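Gripper week in Clarndale
2/16/24

Swap the fingers on a gripper and you have a different machine. I knew that in theory before I spent an afternoon in the Barta workshop in Clarndale, but trying it with your own hand around the housing is a treat — the pads close, the thing you're holding stops being a problem, and you want to go grab everything else in the room.

Barta is comparing 2 hand-held grippers before picking one for its Gakstead arm. The first has hard, flat jaws and is wonderfully exact with small metal parts. Give it anything soft and it leaves dents. The second has rounded black fingers that angle in toward each other, and it is far more forgiving of a sloppy approach, which mine mostly were!

The logbook stood at 1241 grasps when I left, with some 60 of them by visitors. Each object gets 12 tries per gripper, and drops are written down along with the angle of the wrist. My favorite page is the one for ribbed surfaces, where the padded fingers pull well ahead.

The Clarkthorpe shop will repeat the whole set in May with a new controller, and I plan to be there.

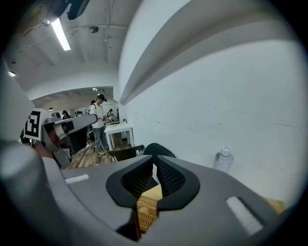

Clarkthorpe should try worn pads as well as new ones, a reader wrote in to say, as grip on ribbed stuff can change a lot after a few months of use.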